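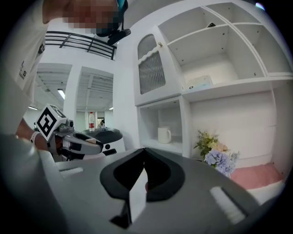
Hand-held grippers at work beside the shelves and flowers.

The Drandier student robotics club warmly invites families, neighbors and anyone who has ever been curious about robots to its online open house on Saturday, November 28, 2020. Our 53 members have put their hearts into this year's Nostura project, teaching a robot to tidy a room, and they would dearly love to tell you all about it! 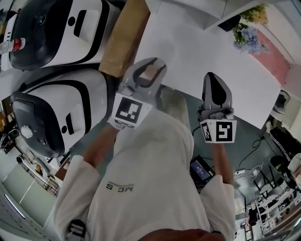
A gripper in each hand, with the white table beyond.

The open house is free and will run for 2 hours, with plenty of time for questions.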